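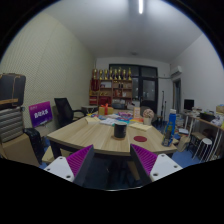 Vaida Pētersons learned to write letters from her grandmother, and she still sends two every week. When I visited her in Zalgate in March, she had a box of them ready on the shelf, sorted by the year.

"People think I am against the telephone," she told me. "I call my sister every evening. But a letter I can read again after 10 years, and the call is gone."

Her oldest friend by mail lives in Mets, and they have met only one time. They began to write when both were 23 and looking for work. The box for this friend holds 341 letters. Some of them are very short. One says only that the plums were bad and that a longer letter will follow.

I asked her what she writes when there is no news. She laughed at this. "The bread, the neighbor, my knee. If you wait for news, you will write at Christmas and then never."

She writes with a pencil first and copies the text in ink, a habit from school which she does not recommend. The paper comes from Pirkero, a small shop near the station, and she complained that it has become thinner.

The mail is slower now also. A letter to Mets needed three days before, and last winter one needed almost three weeks. She continued to write in that time without an answer. "So our letters crossed," she said. "She asked me about the knee, and I had already told her it was better."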